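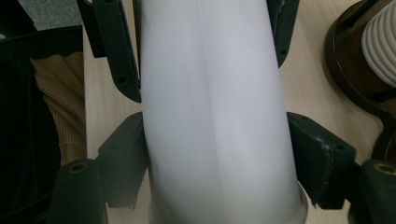
Archivo Mudaliar de escultura y obra sobre papel
Ficha de datos, versión 6

Resumen

El presente conjunto reúne los registros catalográficos de 1025 obras conservadas en el depósito de Melalgate. Comprende escultura de pequeño formato, grabado y dibujo preparatorio. La catalogación fue dirigida por Revathi Pillai; la revisión de atribuciones correspondió a Gopinath Pai.

Contenido

obras.csv: un registro por obra, con autor, título, técnica, medidas y procedencia.
exposiciones.csv: 150 registros de exposición, enlazados mediante el campo id_obra.
notas/: transcripciones de las fichas manuscritas originales, en texto plano (UTF-8). 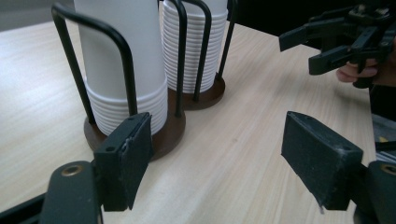
Dos dispensadores con vasos de papel blancos sobre una mesa de madera clara.

Criterios de catalogación

Las medidas se expresan en centímetros, en el orden alto, ancho, fondo. Las obras sin fecha documentada llevan el valor "s. f."; no se admiten fechas estimadas en el campo principal. Los títulos atribuidos por el catalogador figuran entre corchetes.

Limitaciones conocidas

La procedencia está incompleta en 400 registros, en su mayor parte grabados ingresados por donación. Los nombres de taller no se han normalizado. Las obras cedidas a la galería Kutier conservan su signatura antigua hasta la próxima revisión, prevista para julio.

Uso y cita

Se autoriza la consulta y reutilización con fines de investigación, con mención expresa del archivo y de la versión empleada. Las correcciones deberán remitirse a Ilango Rai, responsable de mantenimiento, con indicación del id_obra afectado.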